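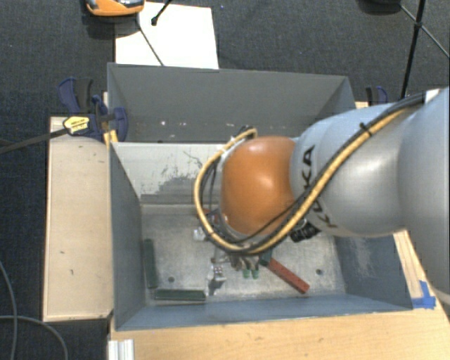
Quem deve ensinar um robô a fazer uma tarefa?
Quem já faz essa tarefa bem com as próprias mãos, mesmo que nunca tenha escrito uma linha de código.

Defendo isso desde maio, quando passei a acompanhar as sessões de demonstração na Tostumik, e cada semana me deixa mais convencido. Durante anos tratamos o gesto como um detalhe que o programador resolveria depois. Alguém desenhava a trajetória na tela, ajustava ponto por ponto, e o robô repetia aquilo até a peça mudar de lugar. Aí começava tudo de novo. Quem viveu isso sabe o tamanho do tédio!

O caso que mais me anima é o mais humilde de todos: tirar peças de dentro de uma caixa de metal. Barras verdes encostadas perto das paredes, uma barra vermelha atravessada no fundo, alguma peça metálica de formato irregular, e um braço KUKA com a garra apontada para baixo no meio disso. Parece brincadeira de criança. Uma pessoa olha, estica a mão e pronto. Só que, para pegar uma barra encostada na parede, a gente faz uma porção de coisas sem perceber: empurra uma ponta com o dedo, espera a outra se afastar, muda o ângulo do punho, desiste e tenta pelo lado de cá. Experimente escrever isso em forma de regra. Eu experimentei, enchi seis páginas e o resultado não servia nem para a primeira barra.

Mostrando, a conversa é outra. Usamos dois caminhos na oficina. No primeiro, a pessoa segura o braço e o conduz, sentindo o peso e a resistência dele. No segundo, fica a alguns passos, com o controle remoto na mão, e o braço acompanha. Tenho colegas que juram pelo primeiro e acham o segundo uma frescura. Eu gosto dos dois, mas confesso minha queda pelo controle remoto – quem opera de longe só tem a informação que o robô também vai ter, e isso obriga a demonstração a ser justa. Se preciso espiar por trás do punho para saber onde está a ponta da garra, o robô também vai precisar de algum jeito de espiar.

A crítica mais comum é que demonstração dá trabalho. Dá mesmo. No projeto Skedano juntamos 1.081 demonstrações, e uma boa parte delas foi feita em tardes longas, com o ombro reclamando. Uma pessoa treinada grava até 100 num dia bom, e nem todo dia é bom. Mas comparo esse esforço com o de antes e acho graça de quem sente saudade. O cansaço de repetir um gesto que você conhece é bem diferente do cansaço de caçar um erro numa tabela de coordenadas às sete da noite.

A segunda crítica eu levo mais a sério: a pessoa ensina também os próprios vícios. Quem hesita antes de fechar a garra ensina a hesitação. Quem sempre começa pelo canto esquerdo entrega ao robô um canto esquerdo favorito. Na Koslow, onde passei alguns dias como visitante, a saída foi colocar três operadores na mesma tarefa, cada um com seu jeito, e conservar também as tentativas tortas em que alguém erra a pegada e corrige. Fiquei encantado com essas correções. Uma demonstração impecável diz muito pouco sobre o que fazer quando a peça escorrega, e peça escorrega o tempo todo.

Por isso me irrita um pouco ver laboratório apagando tudo o que não ficou bonito. Guardem os tropeços! Anotem quem operou, em que posição estavam as peças, se a pessoa estava no começo ou no fim do turno. Em Lie, a ferramenta que usamos para organizar as gravações, criei um campo de texto livre só para o operador reclamar. É o campo que mais leio. "A garra fecha tarde." "Não enxergo o fundo." "Essa peça rola." São frases curtas de quem conhece o serviço, e várias já viraram mudança na bancada.

E aqui volto à pergunta do começo. Quando o conhecimento passa pela mão, quem trabalha com a mão ganha voz no projeto, e merece crédito e pagamento por isso. Gostaria de ver o nome dos operadores junto dos dados, do mesmo modo que aparece o de quem escreveu o código. Na Tostumik ainda estamos discutindo como fazer – há quem prefira ficar anônimo, e tem todo o direito. Mas a discussão existe, e na próxima rodada de gravações os operadores vão ajudar a escolher as tarefas. Eu já pedi para incluírem as barras encostadas no canto, que continuam sendo as minhas preferidas.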